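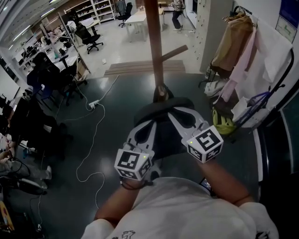 Hand-held grippers, one in each hand, over a dark green floor.

Tips, Corrections and Photo Use: FAQ
Verkadero Celebrity News Desk
Last updated August 16, 2022

How do I send in a tip?
Use the tip form. Each tip gets a reference number. Keep it, as we can't look up a tip by sender name. Text is limited to 913 characters, and up to 5 files can be attached.

Do I have to give my name?
No. Anonymous tips are read in the same order as signed ones. An anonymous tip needs a second source before it runs.

What counts as a second source?
A court filing, a police log entry, a statement from a publicist, or a person who was present and was not named in the first tip. A repost of the same claim on another site does not count. Neither does a fan account.

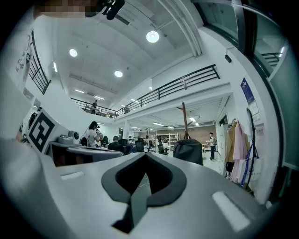 If the second source is a document, send the whole document. Single pages are returned. Filings under seal are not accepted in any form.

Do you pay for tips?
Text tips are unpaid. Photos and video are licensed through Prunder at a flat rate of $459 per item, paid after the item runs. Payment for items that ran before the January rate change follows the older schedule.

A story has my client's name wrong. What now?
Write to the corrections desk with the story link, the sentence in question and the correct wording. Vusumuzi Zulu handles these requests. Spelling, dates and venue names are fixed in place, with a note at the foot of the story. Changes to the substance of a story are marked at the top.

How should I caption a photo? 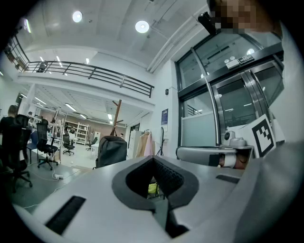

Captions submitted with a photo are limited to 16 words and should stick to what a reader can check against it. Who was dating whom goes in the story text. Background detail is allowed if it is plain to see: a caption for the photo here could mention the mezzanine and its dark metal railing, but a venue name would need a source. Leave out the mood of anyone shown.

Can I withdraw a photo?
Yes, until it runs. After that, the license terms apply.

Who covers Nkuna and Clilthorpe events?
The same desk. Use the tip form and select the event from the list.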